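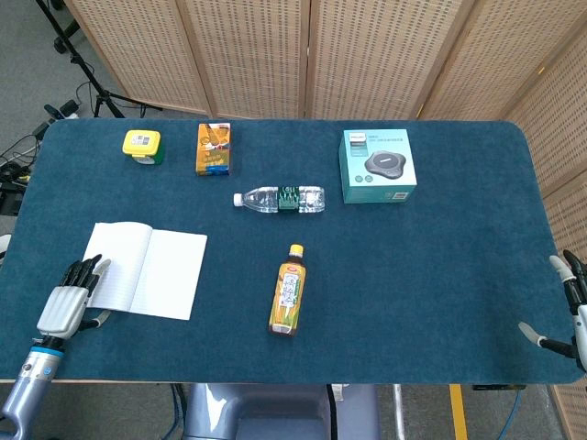

Estrella at the table, left hand over the notebook.

Kurkari visit – notes from the tabletop cell

Writing this up on the train back so excuse the state of it. Went out to Kurkari in December for the morning part of their open day. There was a whole program (talk, coffee, demo hall, another talk) and I skipped most of it to stay at one station. My interest was narrow. We're supposed to have a two-handed setup of our own by spring, and I wanted to see how somebody keeps one running day in, day out.

The station is called Cakside. No idea why, and I forgot to ask. The robot is Estrella. One table, one robot, ordinary shop goods on a felt mat, folding screen behind. Smaller than I expected from the write-up they sent round. Got 45 minutes with Yvette Penner, who looks after it, while the rest of the group went off to the hall.

Morning start

She's in at 7:30. Power on, then hands before anything else. Each finger opened and closed slow, one hand and then the other, with her ear right down by it. She says she hears a bad finger before the software complains. Then thumbs, which get their own check. On Estrella the thumb tips are white and they mark up fast, so she wipes them with a damp cloth, no solvent. Solvent made an earlier set go hard and slippery. She kept one in a drawer to show people and passed it round, well, passed it to me.

After that the wrists. Turn each one as far as the day's work needs and back again. If it stops short she looks at the cables first, the motor second. Nearly always the cables.

Zeroing takes 6 minutes if it goes well. If it doesnt, she does it again from cold and doesn't try to patch it.

The mat

More on the mat than I thought I'd be writing. It's felt, dark teal, rounded corners, covers the working area. Bottles lying on their sides stay put better on it than on a bare top, was her reasoning, and fingertips that come down too low hit something soft. The cost is lint. Lint gets on the tips, tips lose grip, and then everyone blames the code. So the mat gets brushed every morning and lifted off and vacuumed once a week. Two mats in rotation, same color on purpose. They tried a gray one and had to redo a pile of vision settings.

Corners get checked for lifting. A lifted corner is enough to move a light box.

I asked if the screen was for looks. Partly! Mostly it gives the cameras a calm background that stays the same whoever is walking about behind. It gets checked against tape marks in the morning like everything else. If somebody from another room borrows it there's trouble.

The goods

I'd assumed special test objects. No – groceries and office stuff. A water bottle, a yellow-capped bottle of Korean corn silk tea, a little green tub with a yellow lid, a small orange box, the box from a speaker, a notebook. Yvette keeps spares of each on a shelf and swaps them when they get tired. Dented bottle, out. Soft corners on a box, out. The water bottle is the worst for the cameras, clear plastic and ribbed so it throws light around. The tea is easier to see but heavier, and it goes down with the cap pointing away from you often enough that she worries about which way the hand comes in.

Notebook is the hard one. Pages lift by themselves and a fingertip slides under when you don't want it to. She replaces notebooks more than anything else on the table.

The layout gets written down before each session, with a picture, and the items put back to match if they want a repeat. Log stood at session 327 when I was there.
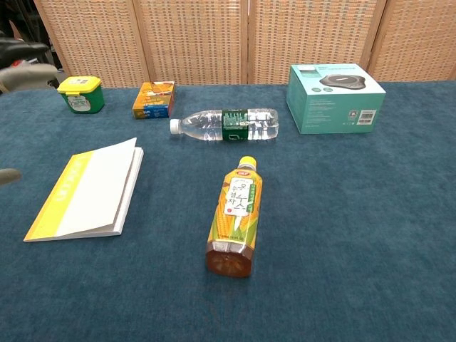

Hands and cables

Fingers get a proper service every 300 runs. Cover off the back of the hand, look for frayed lines, tighten what's loose, cover on. She does one hand at a time and never both on the same day, so if something's off afterwards she knows where to look. Sensible and I'm stealing it.

Spare parts come from Ornum, who also did the first install. Good on fingers, slow on forearm parts by her account. She keeps a full spare left hand. The left wears quicker on this table, she thinks due to the notebook work, but she wouldn't swear to it.

Cables are the sore point. Black ones down by the body and more on the floor by the table, in a tangle, and she was the first to say it needs sorting. There's a plan for a tray under the table. Until then she walks the floor runs at start and end of day and checks plugs by hand. The worst stop they had all fall was one plug half out. Lost most of an afternoon to it.

Stopping

Stop button goes to whoever sets out the items, always. Arms parked with the hands clear of the mat before anybody reaches in. Not glamourous but they stick to it, I watched her send a colleague back for the button.

For our own setup

– get the second mat at the same time as the first, same batch
– shelf for spare goods, near the table
– ask Ornum about forearm lead times before we sign
– cable tray from day one
– hand service split over two days
– somebody named as the owner of it, the way Yvette is there

Still to ask her: what the brush is (looked like a clothes brush), and whether she'd send the service sheet. She said email after the new year.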